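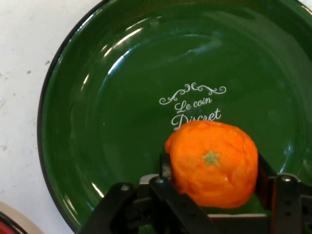 Green enamel plate, dark rim, white scrollwork near the middle.

March 2018

Glaze bench, notes on the copper greens

Big day! The second batch of copper tests came out of the kiln and I've been turning the tiles over in my hands ever since. Writing this up while it's fresh, so forgive the order.

The aim, for anyone picking up this book cold: a deep, glossy forest green for stoneware that doesn't go grey where it's thin or black where it pools. We've had the thin-edge trouble since December, when the old frit ran out and we switched to the Beveck one. Same recipe on paper, but the colour drifted toward olive and the surface got that orange-peel look on anything upright.

What I changed this time:

Base is still the Cheetham white, 100 grams dry for each test, sieved twice. Copper carbonate in steps, 11 tiles in all. Added 2 grams of bentonite to each because the last lot settled like concrete and I spent half a morning chipping it out of the bucket.

Fired in the small kiln, slow up to red heat, then normal speed to the top. I held it at the top for longer than we usually do and let it drop on its own with the bungs in. Didn't open it until I could rest my palm on the lid (Fulvio, take note).

Results. The low copper tiles are a pale sea green, very pretty, useless for us. The middle ones are lovely. Tile 6 is the one! Properly deep, clear right down to the clay, and it breaks to a warm brown along the ridge in a way I couldn't have planned. Tile 7 is nearly the same but a touch heavier, and there's one pinhole near the bottom edge. From 9 up the surface goes metallic and a bit sooty. I scratched 10 with a nail and it marked, so those are out for anything that touches food.

The long hold seems to have fixed the orange peel. I can't be sure it wasn't the extra sieving, as I changed both at once. Silly of me, but I was impatient. Next firing: tile 6 recipe with single sieving and the same hold, beside tile 6 with double sieving and the old short hold.

Fulvio Marchetti came by after lunch and we had a good argument about oxide versus carbonate. He swears by oxide for a dark green and says carbonate is for people who like washing buckets. I like how evenly carbonate spreads, with none of those black specks. We've agreed to do a line blend of both and let the kiln settle it. He also put me on to the Konon clay, which he reckons is paler and would let the green glow more. I've got half a bag put aside to try.

Leach test: vinegar on tiles 5, 6 and 7, covered, on the windowsill, leave overnight. PLEASE don't tip these out. A dull patch or a colour change means that recipe's done for tableware. If they pass I'll still send a finished bowl to the lab before anyone eats out of one.

Scales: the Sketar is reading a hair heavy again. Zero it with the pan on, then check with the brass weight.

Stock: we're down to the last scoop of copper carbonate, and there are 3,000 grams of the white left dry. Enough for a decent dipping bucket if 6 holds up.

To do
Mix the line blend with Fulvio
Wedge the Konon and roll out test tiles, stamp numbers on the BACK this time
New cones for the small kiln
Grind the drip off the middle shelf (mine, tile 11, sorry)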